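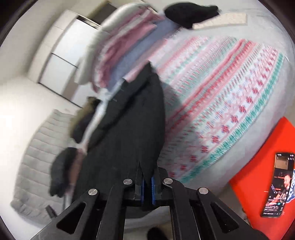 Manteau noir long sur le lit, pile de vêtements pliés derrière.

Tarkholm — pliage et rangement du linge de chambre

Fiche du jeu de données, version 2

Résumé

Tarkholm rassemble 866 séquences courtes consacrées au linge que l'on plie, empile et range dans une chambre : manteaux, pulls, tee-shirts, draps, couvertures. Les prises ont été faites dans deux appartements habités, désignés dans les fichiers par les noms Stanis et Lema. Le jeu est destiné à l'étude du pliage sur une surface molle (un lit fait, une couette, une couverture en maille), situation moins bien couverte que le pliage sur table.

Cette fiche décrit le contenu, les consignes de pliage, les étiquettes et les limites connues. Les scripts de lecture ont leur propre documentation, dans le dossier outils.

Contenu

Les séquences sont réparties en quatre catégories.

pliage : un vêtement posé sur le lit est plié. C'est la catégorie la plus fournie.
empilage : un vêtement déjà plié est ajouté à une pile.
rangement : une pile ou une pièce isolée est portée vers une étagère, un tiroir ou une caisse.
literie : draps, taies et couvertures, pliés à plat ou en trois.

Le nombre total d'étiquettes de pièces est de 2228. Une même pièce reçoit une étiquette par séquence où elle apparaît, y compris lorsqu'elle se trouve dans une pile à l'arrière-plan et que sa couleur reste lisible. Il ne faut donc pas prendre ce chiffre pour un inventaire de garde-robe : le même pull peut revenir des dizaines de fois.

Les chambres

Stanis est une chambre étroite. Le lit touche le mur sur un côté, ce qui oblige à plier les pièces longues en diagonale. L'étagère se trouve au pied du lit.

Lema est plus grande et plus claire, avec une commode à tiroirs. Les séquences de literie y ont presque toutes été tournées, faute de place à Stanis pour étendre un drap.

Les couvertures changent d'une session à l'autre. Certaines sont unies, d'autres à motifs : bandes de flocons, zigzags, rayures. Ces fonds chargés sont conservés volontairement. Un vêtement sombre s'y détache nettement, un vêtement pâle beaucoup moins, et une pièce rose sur des motifs roses peut demander plusieurs passages d'annotation.

Consignes de pliage

Les consignes suivantes ont été données pour toutes les sessions. Elles laissent une marge, et l'on trouvera des variantes.

Manteaux et vestes longues : étendre la pièce sur le lit, lisser grossièrement, rabattre les manches vers l'intérieur, puis remonter l'ourlet vers le col en un ou deux plis. Les boutons ne sont pas fermés. Si la doublure dépasse, on ne la rentre pas.

Pulls et mailles : manches croisées dans le dos, pli en deux dans la hauteur. Pas de roulage.

Tee-shirts : pli en trois dans la largeur, puis en deux.

Draps : pliés par une personne seule, en partant d'un coin. Les draps-housses sont admis sous la forme que l'on arrive à leur donner.

Piles : les pièces les plus larges en dessous, le pli tourné du même côté. Une pile ne dépasse pas la hauteur de l'étagère qui doit la recevoir. À Stanis cette règle a été mal suivie au début, et plusieurs piles ont dû être coupées en deux avant le rangement. Les séquences correspondantes portent la mention « reprise ».

Étiquettes

Chaque pièce annotée comporte les champs suivants.

type : manteau, veste, pull, tee-shirt, pantalon, drap, taie, couverture, autre
couleur : une couleur dominante, une secondaire facultative
etat : etendu, en_cours, plie, empile
surface : lit_nu, couette, couverture_unie, couverture_motif, autre
doublure_visible : oui, non, incertain

La valeur « incertain » sert aussi aux cas où une bande claire au bord d'un vêtement pourrait appartenir à une autre pièce glissée dessous. Dans une première version, ces cas étaient comptés comme des doublures ; la version 2 les a tous repris.

La couleur est notée telle qu'elle apparaît. Les gris clairs, les blancs et les bleus très pâles se confondent facilement en fin de journée, en particulier à Lema où les rideaux restent ouverts. Aucune correction n'a été appliquée.

Répartition

Un dossier de contrôle de 50 séquences a été mis de côté et annoté deux fois, séparément. Il contient des séquences des deux chambres et des quatre catégories. Nous demandons de ne pas l'utiliser pour l'entraînement. Le reste est livré sans découpage imposé — si vous en faites un, séparez par session, pas par séquence, sinon la même pile se retrouve des deux côtés.

Limites connues

Le flou de mouvement est fréquent sur les pièces longues, que l'on tire ou soulève d'un geste large. Les images floues ne sont pas retirées.

Les vêtements d'hiver sont surreprésentés, la majorité des sessions ayant eu lieu en novembre. Peu de pièces légères, aucun maillot de bain, presque pas de lingerie.

Les vêtements noirs laissent mal voir leurs coutures. Le champ etat y est moins fiable entre « en_cours » et « plie ».

Les chaussettes ont été exclues. Elles faisaient l'objet d'un jeu distinct, Tramov, dont le format d'étiquettes n'est pas compatible avec celui-ci.

Données personnelles

Les séquences où un visage, un courrier ou une photo encadrée était reconnaissable ont été supprimées. Le son n'a pas été conservé.

Modifications

Version 2 : reprise du champ doublure_visible, ajout de la valeur couverture_motif, suppression de doublons dans la catégorie empilage.
Version 1 : première livraison, chambre Stanis seule.

Signaler une erreur

Indiquer le numéro de séquence, le champ concerné et la valeur proposée. Les corrections de couleur ne sont prises en compte que si l'écart est franc (un bleu noté rose, par exemple), pas pour une nuance.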